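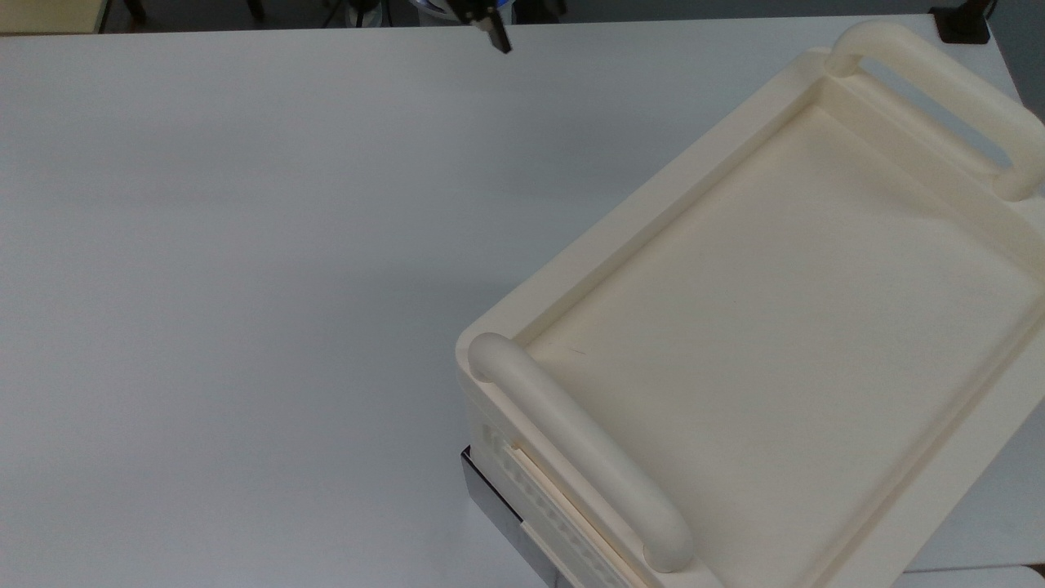 White top, matte finish, with a cream plastic tray on it.

Gray haze on matte white tabletop, comes back after cleaning

Posted in Surfaces and Finishes
Sunday, August 30, 2026

Bralten

I have a matte white table in a shared workroom. The top develops a gray haze that wiping does not remove for long. It looks clean while damp, then the haze returns within an hour of drying. It is worse toward one end.

What I have tried so far:
Dish soap and warm water, microfiber cloth. Little change.
Glass cleaner with ammonia. Better for a day, then streaks.
Melamine sponge on a small test spot. Removed the haze, but the spot is now slightly shinier than the rest when viewed at a low angle.

The top was sold as melamine-faced board. Tap water here is hard. I would like to know whether this is residue or wear, and how to tell before I scrub the whole thing. The table has been in use since June of last year.

3 replies

Peadar Rafferty

Most likely residue. Matte melamine has a fine surface texture, and soap film plus minerals from hard water settle into it. Wear does not disappear and come back; it stays put, wet or dry, once you look at it under a low light.

Test it as follows. Mark off a square with masking tape near the worst end. Wet it with distilled water and one drop of dish soap, leave it for two minutes, and blot. Do not rub. Rinse with plain distilled water and blot again with a white paper towel. If the towel picks up gray, you have film.

If the square is still hazy, mix one part white vinegar to four parts distilled water, apply with a damp cloth, leave it for one minute, then rinse twice. Keep vinegar away from the edge banding and any open seams, as the board underneath will swell if liquid gets in.

For the whole top, work in sections and change the rinse water often. I did a 90 cm bench this way and went through 19 cloths -- the first few were visibly gray.

Stop using the melamine sponge. It is an abrasive, and the shiny spot is polished texture. That part is permanent.

Trandum

just use isopropyl, works on everything

Pandosberg

Agree with the first reply on the blot test. Isopropyl will lift marker and skin oil but does nothing for mineral deposits, so it only solves half of this. If you do use it, open a window and test a corner first.

Also check your cloths. Fabric softener in the wash leaves a film that transfers straight to a matte surface. Wash them separately at 38 C without softener and rinse them a second time.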